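Fórum Garra & Código > Compras e orçamento
Tópico: Quanto reservar para garras de mão? (tarefas de quarto, arrumar cama)

marmota_84
Boas pessoal! Estou a montar o orçamento para o ano que vem e preciso de opiniões de quem já comprou. Queremos recolher demonstrações com garra de mão em casas normais: fazer camas, dobrar mantas, apanhar roupa do chão, essas coisas. Já temos uma Pacheco emprestada e agora quero comprar a sério, mas estou dividida entre duas unidades da Edska (mais caras, entrega rápida) e um lote maior da Otance, que só entrega em abril.

A minha dúvida maior é o tecido. Com caixas e copos qualquer garra serve, mas com edredões a coisa muda logo de figura: a malha foge, os dedos escorregam, e quando há três ou quatro camadas umas por cima das outras nunca sei se peguei numa ou em todas.

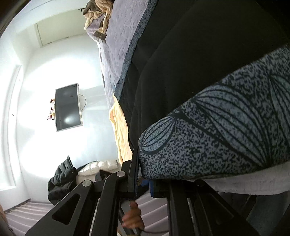
Por isso estou inclinada a pôr dinheiro em dedos de reserva com borracha mais macia, mesmo que isso me obrigue a comprar menos uma garra. Cada par da Edska fica em 284 reais já com portes. Parece-me puxado, mas também não quero parar a recolha a meio por causa de uma pecinha. Que fariam?

zé_do_torno
Eu comprava os dedos sem pensar duas vezes. Gastámos uns 15 pares num projeto só de roupa de cama! E olha que a maioria nem partiu, ficou lisa. Fala com a Bonton, que faz por medida e aceita encomendas pequenas.

patinho_feio
Discordo do zé. Dedo macio em edredão grosso dobra todo e perdes força na ponta. Eu punha o dinheiro numa segunda garra igual à primeira e pronto, se uma avaria continuas com a outra. E não te esqueças dos cabos, que nos orçamentos fica sempre de fora e depois é um deus nos acuda.

marmota_84
Os cabos! Nem os tinha na folha, obrigada. Que comprimento usas, patinho?

patinho_feio
2 metros, com ponta em ângulo. Mais curto que isso e andas a puxar tudo quando dás a volta à cama.

zé_do_torno
Dobra se for macio demais, claro. Há durezas intermédias, patinho, não é tudo gelatina :) Pede amostras antes de fechar a compra, a mim mandaram e só paguei o envio.

lua.nova
Metendo a colher: ninguém falou do tempo de quem opera. Na nossa folha as garras eram a parte barata, o que pesou foi pagar às pessoas e deslocá-las de casa em casa. Eu fazia as contas por hora gravada e só depois escolhia o fornecedor. Ah, e a Otance atrasou-nos 9 semanas, portanto se dizem abril eu punha uma margem valente.

marmota_84
Ui, 9 semanas rebentava-me o calendário todo. Então fica assim, por agora: duas da Edska, cabos compridos, e peço amostras de dedos à Bonton em duas durezas para experimentar com edredão e com lençol. A parte das horas vou refazer hoje à noite, lua, que tinha aquilo muito por alto. Se alguém tiver uma folha de cálculo que possa partilhar, agradecia imenso!

lua.nova
Tenho, mando-te por mensagem privada. Só ignora a aba dos seguros, que está uma confusão.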